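Druvine Two-Finger Gripper, Wrist Unit J2
Manufacturer: Jidex
Status: In production. Field notice applies to units with firmware earlier than 2.4.

Overview

The Druvine is an electric parallel-linkage gripper for light household handling: clothing, towels, soft packaging and small containers. It mounts on any Halliday-pattern wrist flange and draws power and signal through a single connector. Fingers are supplied in matched pairs and are replaced as a pair.

Field notice: delayed release on drawcord garments

Units shipped before 20 March 2020 may fail to open on command when a cord has entered the channel on the inner face of a finger. The cord rides down the channel under closing force and wedges near the linkage pivot. On the open command the motor current rises, the controller reads this as end of travel, and the gripper reports OPEN while the fingers are still partly closed. The arm then retracts with the item attached.

The fault was reported by the Noltwood site in November, during folding trials on hooded tops and shorts. In the first incident the arm pulled a garment, together with the seat cushion under it, off a sofa before the force limit tripped. No one was injured. The cushion cover was torn along one seam and the left finger was bent 2 mm out of true.

Taha Sqalli of our service group reproduced the fault on the bench with flat cord and with round cord. Flat cord wedges more readily. Plain hems, cuffs and waistbands without cord did not produce the fault in 600 cycles. Drawcord garments produced it 13 times in the same number of cycles, in most cases when the approach was parallel to the cord.
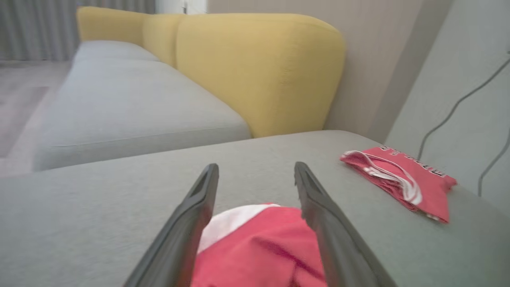
The false OPEN report is the more serious half of the problem. A jammed finger on its own stops the job. A jammed finger that reports itself clear allows the next motion to start, and that motion may be at full transit speed. Firmware 2.4 therefore no longer accepts motor current as evidence of end of travel. Position is taken from the finger encoder, and a mismatch greater than 1.5 mm raises fault E25 and holds the arm.

Required action

1. Read the firmware version from the service menu. If it is 2.4 or later, no further action is needed.
2. If it is earlier, stop handling any item with loose cord, ribbon or strap until the update is installed.
3. Install 2.4 over the service port. Keep the gripper powered throughout — an interrupted update requires return to the factory.
4. Run the finger calibration routine with nothing between the fingers.
5. Inspect both inner channels for fiber and for scoring near the pivot. Replace the pair if scoring can be felt with a fingernail.

Clearing a jam

Press the emergency stop and isolate power at the wrist before reaching in. Support the item so that its weight is off the fingers. Turn the manual release screw counterclockwise with the 3 mm key supplied, and draw the cord out toward the fingertips. Do not cut the cord and leave the remainder in the channel. Do not pull on the item with the arm energized; stored force in the linkage can close the fingers without warning.

Specifications

Grip force: 25 N maximum, adjustable
Supply: 24 V DC
Channel inspection interval: 2000 cycles
Finger replacement: as a matched pair only

Related parts

Channel insert kit, closed profile (fills the inner channel; reduces grip on thin sheet items)
Replacement finger pair, dark gray
Manual release key, 3 mm

Insert kits are supplied at no charge for units covered by the notice. Quote the serial number on the underside of the wrist housing when ordering.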